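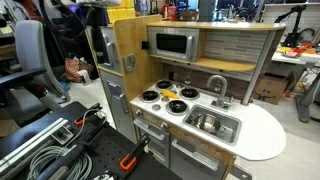

图 4 Famus 单元的作业区：玩具厨房、带孔工作台面与橙色夹钳

3.2 单元搭建与几何基准

Famus 单元由操作臂、末端夹爪、腕部相机、工作台和一套儿童尺寸的玩具厨房组成。操作臂的控制柜置于工作台下层，急停回路与夹爪电源分开布线。本节给出单元的安装基准、标定流程和日常维护方法，策略训练部分见第 4 节。

工作台面采用黑色带孔板，边缘装铝型材导轨。孔阵只用于粗定位，不作为测量基准。安装时先将铝型材与台架主梁锁紧，再以型材侧面为基准放置附件，最后用橙色夹钳（图 4 前景）固定。夹钳便于拆装，但在反复加减速下会产生蠕动，本文早期版本的单元只依靠夹钳定位，连续运行后附件的位置误差超出了抓取任务的允许范围。现行做法是在附件两侧增加挡块，由挡块承受水平方向的力，夹钳只提供压紧力。

玩具厨房直接放置于混凝土地面。其台面为弧形，右端为圆头，没有可直接用作坐标轴的长直边，因此厨房坐标系 K 不取自台面外轮廓，由灶面上的特征点拟合得到。坐标系原点取在左前炉头的中心，z 轴垂直于灶面向上，x 轴指向水槽一侧。选取炉头中心作为特征点，依据是其外圈为银色圆环，与黑色内部的灰度差较大，椭圆拟合在多数光照条件下能够收敛。水槽为不锈钢表面，镜面反射随观察角度变化，不参与拟合。龙头和上层搁板的支撑立柱也不参与拟合，二者在碰撞模型中以包络圆柱表示。

厨房的门类部件（冰箱门、烤箱门、水槽下方柜门）均有银色把手。本文任务只涉及灶面和水槽，门在实验中保持关闭，碰撞模型将其处理为静态平面，把手按向外凸出的长方体处理。柜体为轻质结构，受到推力后整体会发生滑移。在厨房底部与地面之间加垫防滑片后，一般接触力不再引起可测量的位移，但当夹爪以错误姿态压到台面前沿时，厨房仍可能转动。控制程序因此对腕部力信号设置了阈值，超限后停止运动，并将标定状态置为无效，操作人员须重新执行 3.3 节的快速校验。

线缆沿工作台左侧和地面走线。台面上允许保留一段盘绕的余量，用于更换传感器时临时接线，余量不得越过夹钳所在的位置。地面线缆在厨房与机械臂之间不得悬空，也不得压在厨房底部。搭建初期出现过一类难以复现的图像丢帧，经排查，原因是相机线在腕关节接近限位时被拉紧，接头发生瞬断。将腕部线缆加长并改为两点固定后，该故障未再出现。

3.3 腕部相机标定与快速校验

完整标定使用 Bahrami 标定板，包括相机内参、手眼变换以及厨房坐标系三个步骤。前两步在工作台上完成，操作臂在标定板上方采集 100 组姿态，姿态由离线程序生成，覆盖俯视和倾斜两类视角。剔除角点检测失败和重投影残差过大的样本后，用非线性最小二乘求解手眼变换。第三步将标定板移走，在灶面上方采集图像，对炉头外圈进行椭圆拟合，再与厨房的尺寸模型配准。

完整标定耗时较长，只在更换相机、拆卸法兰或更换夹爪本体之后执行。日常使用快速校验：操作臂依次移动到 11 个预设观察位姿，在每个位姿检测可见的炉头外圈和旋钮基环，并与上一次标定的预测位置比较。若全部位姿的偏差均低于阈值，沿用原标定结果；若偏差在各位姿之间一致，判定为厨房发生整体移动，仅更新坐标系 K；若偏差随腕部姿态变化，判定为手眼变换失效，须执行完整标定。后一种情况多数源于相机支架螺钉松动，应先紧固再标定，否则标定结果只在短时间内有效。

观察位姿的选择对校验结果影响明显。俯视位姿的拟合精度较高，但抓取阶段相机多处于倾斜近距离视角，两者的误差分布不同。只用俯视位姿校验时，偏差指标正常而抓取点偏移的情况时有发生。现行的预设位姿中包含若干近距离倾斜位姿，并要求视野内至少有一个完整的圆形特征。仅能看到局部圆弧的炉头不计入校验，但仍记录其拟合结果，供事后分析。

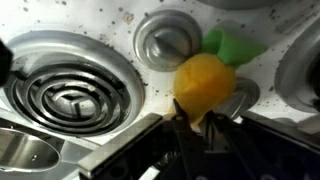 夹爪的状态检查与标定校验在同一流程内完成，检查项目包括指尖对中、开合行程、连杆间隙和紧固件状态。对中检查使用一个软质物体和一个刚性量块，两者得到的结论并不等价。刚性量块能够反映两指闭合时的几何偏差，软质物体则用于观察接触后的姿态变化。检查程序在灶面上方执行，腕部图像与关节数据同步写入 Gellik 日志。抓取黄橙色毛绒蔬菜玩具时，两指夹住其底部，绿色叶片伸向右上方并搭在白色面板上，叶片区域不受夹持约束，其轮廓随接触状态变化较大，因此对中误差只由黄橙色主体的轮廓计算，绿色区域用颜色掩膜剔除。同一视角下，玩具主体还会遮挡后方旋钮的一部分，该旋钮此时不能作为校验特征，程序改用左侧炉头的外圈作为参考。两指之间可见的连杆和小螺钉属于目视检查项目，操作人员在停机状态下确认，不依赖腕部图像判读。

白色面板上的深色斑点对图像处理有一定影响。斑点的分布不均匀，边缘检测会在密集区域产生大量短边，早期的旋钮检测器曾将其误判为基环的一部分。处理方法是在检测前对面板区域进行中值滤波，并对候选圆弧的最小长度加以限制。滤波窗口不宜过大，否则旋钮顶部的握持棱线也会被抹去，而该棱线用于估计旋钮的转角。面板清洁使用无绒布和清水，不使用含研磨成分的清洁剂。清洁前后均需采集一组参考图像，外观变化时更新背景模板。

3.4 夹爪指尖的更换

指尖采用 Buser 软垫，属于易损件。磨损首先表现为夹持软质物体时的缓慢滑移，随后才出现外观上的损伤，因此更换依据为滑移量，不以外观为准。滑移量定义为夹持后到提升结束之间，物体主体中心在夹爪坐标系下的位移。该位移最多允许达到 13 mm，超过后成对更换软垫。单侧更换会使两指的摩擦特性不一致，夹持过程中物体向旧垫一侧偏转，这一现象在细长物体上更为明显，玩具玉米即属此类。

更换步骤如下。首先将操作臂移至维护位姿，此时夹爪位于工作台上方，远离厨房台面，掉落的螺钉不会进入水槽或炉头的缝隙。断开夹爪电源，保留控制器供电，使关节编码器数据不丢失。松开指尖压板，取下旧垫，用酒精擦拭安装面，待其挥发后装入新垫。压板螺钉应交替拧紧，最终力矩按夹爪手册执行。恢复供电后先以低速空载开合，再执行零点校准。零点校准期间两指之间不得有任何物体。

新垫装入后的初始阶段，接触刚度高于稳定值，夹持力与电流之间的对应关系偏离原有曲线。若立即投入数据采集，夹持力估计会系统性偏低。因此在正式采集前安排磨合循环，对刚性量块反复夹持，直到相邻循环的电流峰值趋于稳定。磨合数据同样写入日志，但带有独立标签，不进入训练集。

连杆间隙的检查周期长于软垫。检查时将夹爪置于半开状态，操作人员沿开合方向轻推单侧手指，记录电机不动时的空行程。空行程增大通常来自销轴磨损或螺钉松动，二者的区分方法是紧固螺钉后复测：数值恢复则无需更换零件，数值不变则拆检销轴。需要注意的是，过度拧紧连杆螺钉会增加摩擦，表现为空行程正常而低速开合出现顿挫，此时应退回至规定力矩。

3.5 运行记录与故障处理

在 11 月的连续运行阶段，单元共完成 314 次有效抓取循环。每个循环记录腕部图像、关节位置、夹爪开度、电机电流和操作人员的备注。备注采用固定词条，自由文本只在词条无法覆盖时填写。早期使用自由文本时，同一类故障出现了多种写法，后续统计需要逐条核对，工作量较大。

该阶段的停机事件主要分为三类。第一类为力阈值触发，多发生在夹爪接近旋钮时。旋钮高出面板，抓取点紧邻旋钮的情况下，指尖外侧与旋钮之间的间隙不足。路径规划原先将旋钮简化为圆盘，高度取基环的高度，忽略了隆起的顶部。将模型改为基环加球冠后，此类停机明显减少。第二类为视觉特征丢失，多由夹爪本体遮挡引起。夹爪在近距离视角下占据图像下部的大片区域，炉头和旋钮容易同时被遮住。程序在特征丢失后不立即停机，先沿上一次的退出方向后撤，重新检测成功后再继续。第三类为通信超时，与图像写盘速度有关，通过将写盘线程与控制线程分离得到解决。

停机后的恢复遵循固定顺序：确认急停状态，检查夹爪内是否夹持物体，检查线缆，执行快速校验，最后恢复任务队列。若夹爪内有物体，操作人员先托住物体再手动打开夹爪。物体回到初始区域后需重新登记，软质物体还应恢复原有朝向，叶片等柔性部分展开，避免折叠形状在后续样本中反复出现。

台面物品在每次运行前按任务清单布置。水槽内的小锅在涉及水槽的任务中作为目标容器，在其他任务中作为障碍物，两种情况使用不同的碰撞模型。小锅带有把手，把手朝向对放置动作的成功率影响较大，清单中对其朝向作出规定。炉头之间的区域作为玩具玉米等物体的起始位置，允许物体跨越炉头外圈，但不得与旋钮接触。布置完成后由腕部相机从俯视位姿采集一帧，与任务模板比对，未通过比对时任务队列不启动。

周围环境同样会引入误差。单元所在房间还存放其他器材，椅子、纸箱和白色小桌会进入相机的远景。远景不参与定位，但其变化会影响自动曝光，继而改变银色部件上的高光分布。现将曝光时间和白平衡固定，并规定运行期间不移动厨房附近的大件物品。对不锈钢水槽边缘，固定曝光后仍存在局部过曝，检测器在该区域的置信度被人为下调，涉及水槽边缘的接近动作以厨房坐标系 K 下的模型位置为准。

上述流程由单人即可执行，其中快速校验和任务模板比对已实现自动化，指尖更换、连杆检查和台面布置仍为人工操作。各项检查的阈值存放于同一配置文件，修改时须同步记录修改原因和适用的软垫批次。不同批次的 Buser 软垫在初始刚度上存在差异，跨批次比较滑移量时应使用各自磨合后的基准值。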